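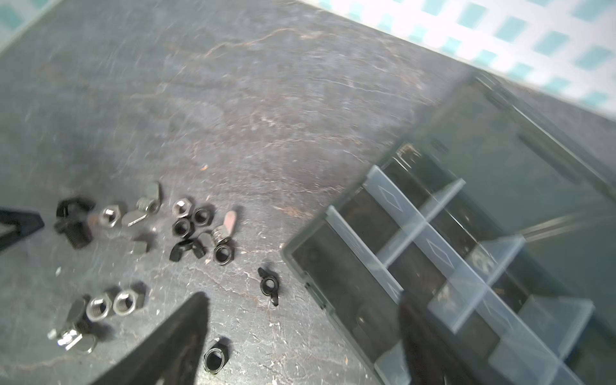

Home | News | Members | Workshop Days | Library | Contact

Category: Members' News

Changes to the Kaewsai workshop evenings from July

Dear members and friends,

After a long spring in which we could meet only by telephone and letter, I am glad to write that the repair evenings in Kaewsai Hall will start again in July. The town office has given us the permission and the key is again with Boonsong Ratanaporn. Please read the following carefully, as several things are different from before.

The evenings will be on Wednesdays, as always, but we must limit the number of persons in the hall to 12. This includes the helpers. If you wish to bring something for repair you must book a place with Antigoni Kouris, by telephone or by a note in the box at the side door. She will give you a time. I ask you kindly to come at this time and to go when your repair is finished, even if the conversation is good. I know this will be difficult for some of us, and I include myself.

Tea and cake we cannot offer for now. You may bring your own flask.

What we can repair and what we cannot

Lamps, radios, clocks, toys, small kitchen machines, chairs and bicycles are welcome. Clothes also, but Siriporn Nakpan will be with us only every second week until the autumn, so please ask before you carry a heavy coat across the town. We do not repair microwave ovens, and we do not repair anything which burns gas.

Please clean the object before you bring it. Last year we received a toaster with so many crumbs that Uthai Chaimongkol needed more time for the cleaning than for the spring that was broken. If some part has fallen off, put it in an envelope and write your name on it. A screw which looks like nothing to you can be the only one of its kind, and to find another with the same thread can take weeks.

On the subject of screws, many of you keep tins and jars of them at home from some furniture which does not exist any more. We would be happy to receive them. It is a help if you can separate wood screws from machine screws, and keep a nut together with its bolt. Rusty ones we prefer not to have. Uthai wants to build a proper stock, sorted by length and by thread, so that we do not have to drive to Drarnberg each time a hinge is missing one screw. He has asked me to say that he also accepts washers.

The money

The collection at the winter market brought 2,550 in total, which is the best result since we began. From this we have paid 200 for the rent of the hall in the months when it was closed, because the agreement did not allow us to stop it. I was not pleased, but the sum is less than we feared. We have also bought a new soldering station and a lamp with a magnifying glass. The rest stays in the account for the heating.

The membership fee does not change. Those who have not paid for this year can do it in July, when they come, or they can send it to the usual address.

Visit from Erkardale

The repair group of Erkardale wrote to us in the winter and asked if they could spend a day with us to see how we keep our records. We agreed on a date in spring and naturally it was cancelled. Despina Atanasov has stayed in contact with them and they still want to come, perhaps in the autumn. They are a younger group than ours and they work mostly with bicycles. Despina says they have a very good system with coloured cards, and I would like to see it.

The library

The book shelf is open again. At the last check we had 83 titles, and four of them are still with members since before the closing. If you have the blue manual for Flarkik sewing machines, please return it. Siriporn has a machine waiting and cannot continue without the page about the tension.

The next newsletter will come at the end of the summer. Short texts and announcements can be given to Antigoni together with your booking.

With kind greetings from the Kaewsai Repair Circle, 24/06/2020

Contact | © Kaewsai Repair Circle | Back to top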